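How to Plan an Away Day Following a Non-League Cup Run

My team is Carthorpe, and if you've never heard of them, you're in good company. We get crowds of 200 on a decent afternoon. But every few years we put a cup run together, and suddenly I'm working out how to get to a ground I couldn't find on a map. I've done enough of these trips now to have a system, so I'm writing it down before the next one.

Start with the draw. The minute it comes out, look up the other club's ground and check whether the tie has to be all-ticket. Smaller clubs often let you pay at the gate, but for a cup game they may change their minds at short notice. When we drew Brondanport away I assumed it would be cash on the day, and I very nearly missed out. The away end held 669 and it was gone before I'd finished my lunch!

Next, sort out your ride. I like the supporters' coach (cheap, loud, drops you at the turnstiles), but put your name down early and ask what time it heads home. If the game can go to extra time and penalties, you want a coach that waits. Trains are fine for an afternoon kickoff and a real gamble for an evening one.
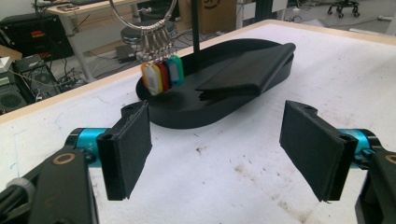
What if the game gets called off?

Keep your ticket, whatever you do. It's usually good for the rearranged date, and if you can't make that one, the home club's ticket office is the place to ask about a refund. For winter ties I check for a pitch inspection before I leave the house, then again at 10 in the morning, and I never book a hotel I can't cancel.

Now, packing. December football on an open terrace is colder than you think it will be, so wear two pairs of socks and bring a hat. Take a little cash too, as plenty of tea huts still don't like cards. Leave the big backpack at home. When we played at Nepia they turned away anything larger than a lunch box, and I had to walk all the way back to the coach with mine.

Aim to be at the ground a good hour before kickoff. You get your pick of spots, the line for pies is short, and you can grab a program before they sell out. I always buy one, even when we lose. Especially when we lose, if I look at my shelf.

Last thing: look up the replay rules for your round before you travel. At Fudolia we drew 2-2 and half our end started singing about bringing them back to our place, and then the players lined up for penalties. We lost those, by the way.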